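Looking After the Soft Fingers on a Two-Arm Bench Cell

Written by Wenjie Yan, with corrections by Gráinne Nic Aodha

If you have inherited a tabletop cell with two small arms and a set of printed fingers, welcome! I've been looking after ours at Mullby for long enough now that people stop me in the hallway to ask why their gripper has started dropping things, and nine times out of ten it's the fingers. They're cheap, they're easy to print, and they do wear out, usually so slowly that you don't see it until a cup goes skating off the edge of the table.

What follows is how I swap a pair of fingers and get the cell picking again. Set aside a morning the first time. Once you know your own machine it goes a lot faster, and Gráinne can do it before her tea gets cold (I can't, and I've stopped trying).

What you'll want on the bench

A fresh pair of fingers, printed from the same file and in the same material as the old ones. Please don't mix one old and one new, even if only one looks bad.
The hex key that fits your finger screws. Ours came with the Fastance screw kit and lives on a string, because otherwise it lives in somebody's pocket.
A soft brush and a lint-free cloth.
A small dish for the screws.
A few light plastic cups that you don't mind squashing.
The notebook for the cell, or whatever you use to write down the old settings.

Step 1. Park the arms and write down what you have

Send both arms to their parked pose and open the gripper all the way. Before you turn anything off, go into the settings and copy down the open position, the closed position and the grip force limit. I know it's all saved in the file. Write it down anyway, in pen, with the month next to it. When I took over the cell, the last note in the book just said "July, fingers ok," and I'd have given a lot for one actual number.

Our closed position on the left arm was 607 counts before the last swap. Yours will be different, so don't copy mine.

Step 2. Power off and take the old fingers off

Switch off the motor power and wait until the arm has gone slack or settled on its brake, depending on what kind you have. Hold the arm with one hand if it's the kind that sags. Now undo the screws at the base of each finger, a little at a time, going back and forth between them. If you take one all the way out first, the finger twists and the last screw binds.

Keep the old fingers for a minute. Bend each one gently between your thumbs and look into the little pockets along the ribbed side. Whitened plastic at the corners means it was close to splitting. A cell wall that has already torn makes that finger bend more than its partner, and the gripper will pull everything toward the weak side. It's a nice thing to be able to show a new person, so I keep a bag of the worst ones.

Step 3. Clean the mounts

Brush out the seats where the fingers sit. You'd be surprised how much fluff gets in there, and a crumb of old plastic under one corner is enough to tip the finger. Wipe with the dry cloth. If there's something sticky, use a damp cloth and then let it dry properly before going on. I don't use solvent near the gripper anymore, after I clouded a cover with it.

Step 4. Fit the new pair

Set each finger in its seat with the ribbed pockets facing the same way as they did on the old pair. Start every screw by hand and turn it until it just touches, then snug them in the same back-and-forth order. Stop when they're firm. Printed plastic creeps if you crush it, and a screw that felt wonderfully tight today will be loose next week.

Close the gripper slowly by hand if yours allows it, and check that the tips meet squarely. If one tip sits higher than the other, loosen, nudge and snug again. Don't try to fix it in software. I spent an entire afternoon doing that once, and Gráinne fixed it with a quarter turn of a screw.

Step 5. Set the open and closed positions

Turn the motor power back on and keep your fingers out of the gripper while it homes. Jog it closed in small moves until the tips touch with no bend in them at all. Save that as the new closed position. Then open it as wide as it goes without the mounts bumping, back off by 4 counts, and save that as open.

If you run Quintela on your bench like we do, save under a new name and leave the old settings alone until you've finished testing.

Step 6. Check the view from the wrist camera

Put a few cups out on the clear tabletop and bring the arm down over them with the gripper open. You want both fingertips showing, coming in from the lower corners, with plain table between them. We use green, pink and light blue cups, which are easy to tell apart against the white. Stagger them so they sit at different distances from the arm, and keep an eye on where the other arm is parked. A bracket poking in at the side is fine for this check as long as it's well clear of the path you're going to move through.
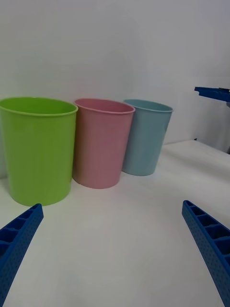 Step 7. Run the test picks

Start with one cup by itself, in the middle of the table. Close on it at the lowest force you can set, lift it a hand's width, hold it there while you breathe in and out, and put it back down. Bring the force up a little at a time until the cup lifts without slipping. If the rim goes oval, you've gone too far.

Once that works, do 20 picks in a row with the cup in different spots. I ask for a clean 20 before I hand the cell back. If there's a drop, I look at the screws first, then the tip alignment, then the force, and I start the count over.

Finish with a crowded test, where two cups nearly touch and the gripper has to slip a finger in between. Go slowly here. New fingers are a bit stiffer than worn ones and they'll shove the neighbor along if you come in fast.

Step 8. Write it up

Put the new open, closed and force values in the notebook under the old ones, along with which print file you used. We use the Jotix tracker for spare parts too, so I mark the pair as used and print another if the drawer is getting low.

How often to do all this

We swap ours every 12 weeks when the cell is busy, and look them over whenever somebody has crashed the arm into the table and owned up to it. Between swaps, snug the screws and brush out the pockets whenever you happen to be at the bench with a few minutes to spare. If your fingers are printed in something softer than ours, check them more often, and write to me if you find a material that lasts. I'd love to hear about it!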